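Brornley rain shell, size medium

Fabric and fit
The shell weighs 300 g. Sleeves run long on me, and the hem covers a sweater. Cuffs close flat.
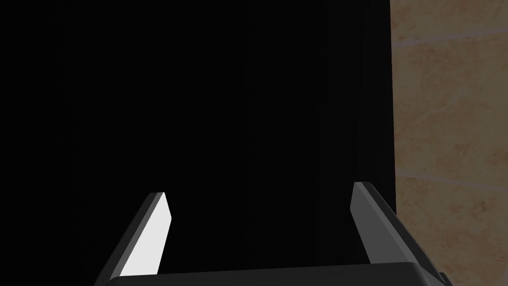 Seams
All seams are taped. After 2 months of daily wear, the tape at the left shoulder has lifted slightly. 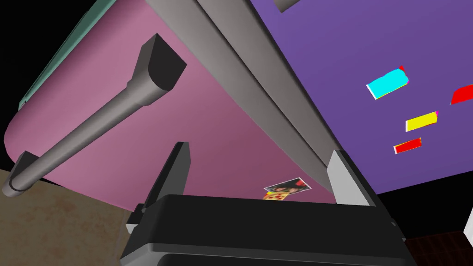 Zipper
The two-way zipper catches on the storm flap near the collar. The Ultar shell I wore before had a stiffer flap and ran clean. Four stars.

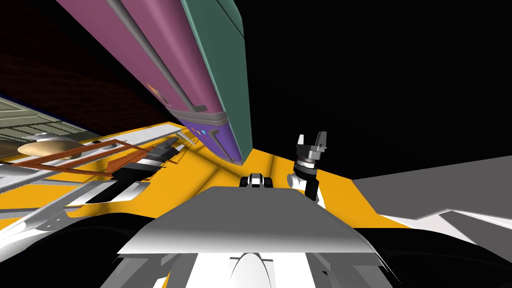

Pink upper door, violet-blue lower door

Reviewed by Larysa Kuzmenko, July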